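Del boletín de Hayat, taller vecinal de reparación

Ordenadores abiertos, paciencia y un café: así va el rincón de informática

Queridos amigos y amigas del taller: muchos nos preguntáis, cuando pasáis a dejar la tostadora o a recoger la lámpara de la abuela, qué hacemos con las torres de ordenador que se van juntando junto a la puerta. Pues las abrimos, las miramos con cariño y, siempre que se puede, las devolvemos a la vida. Os lo contamos con un poco de calma, que el asunto lo merece.
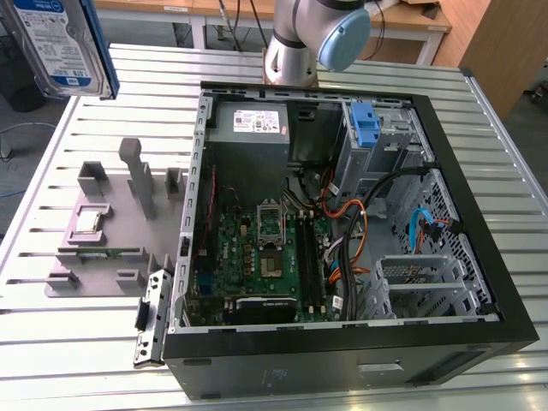
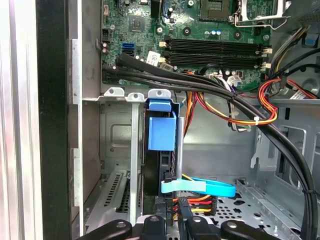 Una torre de sobremesa abierta, con la placa base verde y los cables a la vista.

Desde agosto se encarga de este rincón Sobia Virk, a la que muchos conocéis de las tardes de costura (sí, también cose, y muy bien). Sobia tiene una manera de trabajar que a los más impacientes nos ha costado aprender: antes de tocar nada, se tumba la torre, se quita la tapa lateral y se mira un buen rato. Por dónde van los cables, qué está enchufado y dónde, qué tornillo parece distinto de los demás. Ella lo apunta todo en un cuaderno, con dibujitos incluidos, y más de una vez ese cuaderno nos ha salvado la tarde.

Después viene lo delicado. En la primera foto el zócalo del procesador está vacío, con el marco metálico levantado, y a la izquierda de la torre, sobre una placa gris, se ven el procesador, con su tapa plateada, y un módulo de memoria verde, cada uno en su soporte. Tener un lugar fijo para cada pieza parece una manía, ¡pero qué diferencia! Antes las dejábamos en un platillo de postre, y Mohsin Ghauri todavía se acuerda de la tarde en que pasamos dos horas buscando un tornillo que estaba debajo del azucarero.

Y luego están los cables, ay, los cables. En la segunda foto se aprecia bien el mazo negro que cruza la placa, con sus bridas, y al lado los de la fuente en naranja, rojo, amarillo y negro. A los que empiezan les impone mucho todo ese lío, y es natural. El consejo de Sobia es apartarlos con suavidad, sin tirar nunca del cable, y soltar cada conector cogiéndolo por el plástico. Si lleva pestaña, se aprieta la pestaña. Si no sale, se para uno, se toma un sorbo de café (lejos de la mesa, por favor) y se vuelve a mirar.

También nos escribió Phyllis Ashworth, lectora fiel de este boletín, para preguntar si merece la pena traer un equipo viejo que lleva años en el trastero. Phyllis, tráelo. Aunque no arranque, la memoria, la fuente o un simple cable SATA pueden servirle a otro vecino. Solo pedimos que hagáis antes copia de vuestras fotos y documentos, y que nos digáis si queréis que os devolvamos el disco.

De momento buscamos módulos de memoria de sobremesa, pasta térmica sin caducar y destornilladores de estrella pequeños, que los nuestros tienen una facilidad pasmosa para desaparecer. Podéis dejarlo todo en la caja del mostrador, con vuestro nombre en un papelito.

La próxima sesión abierta es el 06/11/2019, a las 5 de la tarde. No hace falta saber nada de informática, basta con venir con ganas, y Razia Mengal ha prometido bizcocho de limón. Si pensáis traer una torre, avisad antes a Sobia en el mostrador para que os guarde sitio en la mesa.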